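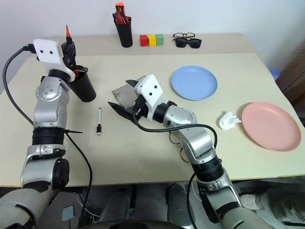

A black pen cup with a red-tipped marker in it, among other household objects on a cream-colored tabletop.

About Rolturik

Rolturik tests and documents writing instruments and small desk goods for retailers and school suppliers. The company was set up by Benedikt Brandes, a former ink chemist, and operates from a single site at Trellosach.

What we test
Markers, ballpoints, gel pens, pencils and the containers they are sold in. Standard work covers line length, cap-off time, drop resistance and fade under lamp exposure. Line length is measured on a drum plotter at fixed pressure; the current method runs each pen to 700 meters or to first skip, whichever comes first. Cap-off time is recorded at room temperature and at low humidity.

Records
The reference archive holds 2,531 test reports. Samples are kept for two years after the report is issued, then discarded unless the client asks for their return. Reports are supplied in Jastix, our own file layout, or as a plain spreadsheet.

Staff and structure
Lụa Lâm heads the laboratory and signs all reports. Client intake, sample storage and billing are handled by the Chow office on the ground floor, named after the street it used to be on.

Sending samples
Please send at least twelve units per product, unopened, with the lot number visible. Mixed lots are logged as separate jobs. The intake desk closes at 3:30 p.m. The laboratory shuts for calibration during the first half of May, and samples received then are logged when it reopens.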